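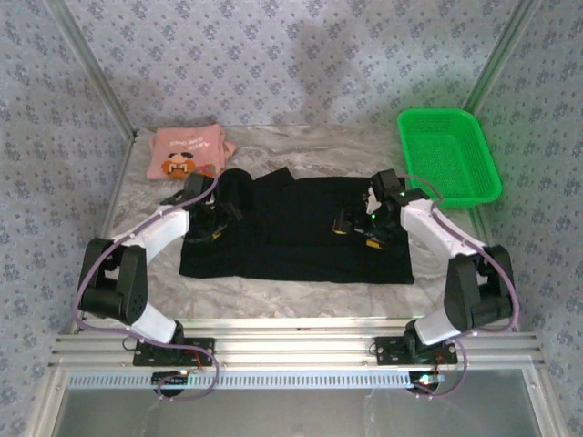
Folding Corner, April

Welcome back to the Flolport laundry pages, and thank you for all the kind notes about the sock drawer gallery (2264 visits, which made my whole month!). This time we've moved on to shirts and other flat things, which I love folding more than I probably should, and I've put the pictures up with a line or two each, as usual.

The black shirt, or what I take to be one, is spread wide across the marbled top, still bunched and wrinkled along its upper edge. I like to smooth that part from the middle outward before making any fold at all. The pink piece with the pixel face is already folded and sitting off to the left, and the bright green basket is empty at the back, all ready for the finished pile.

Up close, black cloth is a tricky thing to work with, especially in low light, when one soft fold looks very much like the next. A small pinch and a gentle bend are plenty to begin with, and you can always let go and try again (I certainly do).

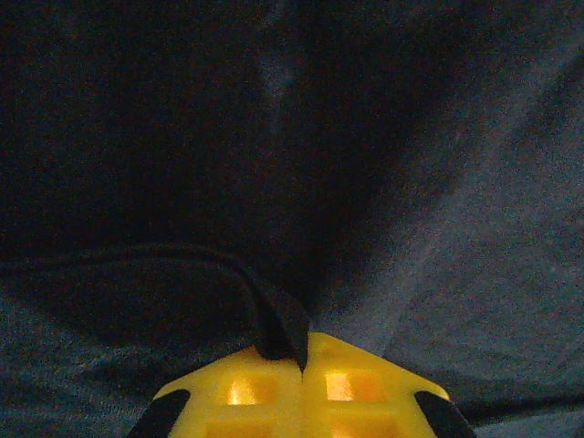 More from the Folding Corner

The Stunora towel gallery has 23 pictures, and the Karnia pillowcases are coming along slowly, with four more to sort through before they go up. Do stop by some evening when you have a basket of your own to get through.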